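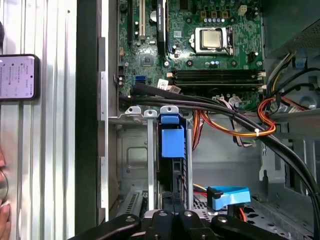 Notebook / Bench practice

May, entry 104

Spent the morning on the handling rules for the PC teardown cell, and I want to get them down before I forget why we changed half of them. The old sheet came over from Skeltham with the first gripper and it was written for pallets and boxes. It says things like "approach the load squarely." Fine, but try approaching anything squarely in an open desktop case with a fat bundle of black cable slung across the board! So I've been rewriting it for the kind of work we really do at this bench.

The big one is cables. New rule: the jaws don't go down past the drive bracket until somebody has looked at where the wires run and said out loud which way they're going to be moved. On an old tower the orange, yellow and red power wires like to tuck in under the black ones, and from overhead you can talk yourself into thinking it's one bundle. It's two. If you pull the top one you may well be pulling the other, and then the connector takes the load instead of the finger. I'd like the rule to say "trace both ends" but I suspect people will read that as "glance at both ends", so the wording needs another go.

Second, latches. Blue plastic means touch me, more or less - that's how the case makers use it and I think we should lean on it. The drive caddy latch is a nice first grasp target for anybody new on the controls, bright and a decent size. But I want the force limit on plastic set to 10 newtons and left there. I've seen people nudge it up because a latch is stiff, then forget it's up when they move on to something thin.

Third, the board itself. No contact with the processor lever, the memory clips or the coin cell unless that's the job on the sheet. I had a softer version ("avoid where possible") and crossed it out, as everything is possible to avoid if you're patient and nobody ever is at 4 in the afternoon.

Hands. We go around on this every time. The Lüthi notes (the binder on the shelf, green spine) say hands outside the marked line whenever the arm is powered, full stop. Our own sheet says hands outside when the arm is moving. I'm going with Lüthi. "Moving" is too slippery a word, an arm that's holding position looks exactly like an arm that's off. It does make the setup slower and I know I'll get complaints. Phones I'm less sure about. I'd ask for them to go on the side shelf, but half of us keep the checklist on one, so maybe a clip on the wall is the answer. Parking that.
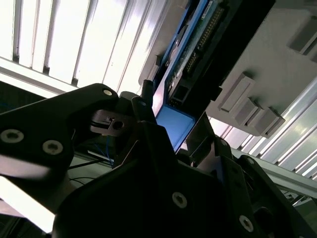 Bench lead, teardown cell

Back after lunch. Bare boards are next, and they need their own page. What I've got so far:

Hold at the edge only. Keep the fingers off the pin headers.
Board angled toward the light if you need to read the contacts, then level again before any travel.
Pause for 3 seconds after closing and check for creep before lifting.
If the board sits against a thin plate or a guide, back off along the plate, don't twist.

The pause is my own addition and I'll defend it. Turby (the sim) never shows creep, so people who learn there don't expect it. I'd rather lose the time.

Also need a line about looking at the gripper's own wiring before a shift. Blue wires and thin black cables run through the gaps in the hardware there, and I'd like that check done with the power off and a flashlight, same as the screws. Maybe one item on the start card: wires seated, screws snug, initials.

Pillow is what we call the foam pad for set-downs, for anybody reading this later. Rule is Pillow first, tray second, never straight onto metal. I haven't decided how often to replace it. Every month sounds right but I have no data, so I'm writing "when dented" for now.

To do: retype the sheet, strike the pallet language, ask whether the marked line can go a bit wider on the left side. Then reprint the start card at a size a person can read with gloves on and glasses off.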